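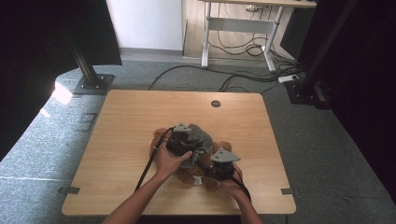

Catálogo Brunisel - N.º 20, pág. 2

Mesa Wornden, tablero claro

Mesa de trabajo con tablero de madera en tono roble pálido y esquinas redondeadas. Cerca de uno de los bordes lleva un pasacables redondo de color oscuro. Sirve para escritorio, costura, juegos o manualidades: un oso de peluche y su prenda de punto gris caben de sobra.

Referencia: 1795
Carga máxima repartida: 20 kg por cajón auxiliar (se vende aparte)
Garantía: 2 años
Montaje: dos personas, llave incluida

Limpieza con paño apenas húmedo. No usar disolventes ni estropajo. Si se fija cinta adhesiva al tablero, retirarla despacio y en el sentido de la veta.

Sobre moqueta conviene ajustar las patas después de colocar la mesa en su sitio - el pelo cede con el peso durante los primeros días.

El oso de peluche y la prenda no se incluyen. Pedidos para colegios y ludotecas a partir de dos unidades: preguntar por Dénes Hegyi, almacén de Purthorpe. Portes gratuitos en compras superiores a 1000 euros.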